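Trollbridge Forums > Hardware > End effectors
Parallel jaw vs. adaptive two-finger for picking out of paper bags

18 posts, page 1 of 2

ekemppainen
Looking for input before I order a second gripper. The job is reaching into an open paper bag from above, closing on whatever is at the bottom, and lifting it out. Items are small boxes, pouches and tubes. Two candidates on the bench:

A) Stilanitz parallel jaw, short fingers, current-limited
B) Galang adaptive two-finger, linkage driven, longer reach, wider housing

Same arm, same fixed camera, same Fumeo controller at 50 Hz. I ran 1,000 attempts with each. A dropped fewer items once it had them. B reached the corners of the bag more often but hit the rim on the way in. I logged time per pick and peak motor current, no contact force.

hkacz
What counts as a drop? If you include items that slip in the first few centimeters of lift, that is mostly finger pad material and says little about the mechanism. Put the same pads on both before you compare.

ekemppainen
Any item that leaves the fingers before the release command. Pads are stock on both, so point taken. I have a sheet of silicone I can cut.

leska_e
I would not buy B for this. A wide housing inside a soft container is a problem you can't tune out. Paper moves when you touch it, then your depth image of the rim is stale, then the next approach is planned against a rim that has shifted. We went through 2,273 picks on a similar cell and most of the faults were rim contact on entry. Grasp failures were well behind.

mietti
Disagree with leska_e. Rim contact is an approach problem. Come in vertical, keep the wrist joint away from its limit, slow the last segment. I have used a wider gripper than B in bags for months with no trouble. If the approach is tilted, the short one will touch as well, only less often.

leska_e
Vertical entry works in the middle of the bag. It does not get you an item lying against the wall, and that is where they end up after the first few picks.

mietti
Then fix the bag so the wall does not move, and use a tilt only for wall items. Two approach classes, chosen from the depth image. It is not much code.

oonah
Question on the wiring. Is the cable to the gripper external on both? On our arm the conduit had more effect on rim contact than the fingers did. It swings when the wrist turns and it is wider than people model it. Check whether your collision geometry includes it at all. Ours did not.

ekemppainen
External on both. It is not in the collision model. I had padded the wrist by 40 mm and assumed that covered it, which it probably does not when the loop is on the outside of a turn.

hkacz
It also ends up between the camera and the bag on some approaches. If you are segmenting the rim from that view, mask the cable or take the rim image before the arm moves in. Can you post a view from the fixed camera with the arm over the bag?

ekemppainen
Exposure is too long for the speed, so the arm is smeared. I need to fix that separately.

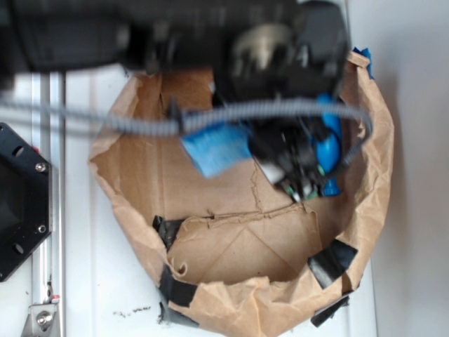

Fixed camera, gripper over the bag. Bag rim taped open.

oonah
The conduit crosses the mouth of the bag and then loops around the right side of the gripper. That loop is what I meant. I would shorten it, or clip it further back so it stays above the wrist. Right now your effective tool width is the gripper plus the loop.

leska_e
There is also a tear in the paper, across the inside. Are you changing bags between runs? A torn panel gives the fingertips an edge to catch on, and that would bias the comparison against whichever gripper went second.

ekemppainen
No fixed schedule on bags. I did not log bag changes, so I can't rule out the bias.

mietti
Then the numbers don't separate A from B yet. New bag every 50 picks, alternate the grippers in blocks, same pads, cable clipped. Log rim contact as its own fault code so it stays out of the drop count.

hkacz
Agree with mietti on the blocks. Still with leska_e on the housing. I would also shorten the exposure and add light before collecting anything you plan to segment.

ekemppainen
Plan is: silicone pads on both, conduit clipped back and added to the collision model as a capsule, bag swaps logged, blocks of 50. The second gripper order is on hold until that is done.

leska_e
Post the fault codes with the totals, please. Last time someone ran this comparison here we only got a success rate.

Page 1 of 2 | Next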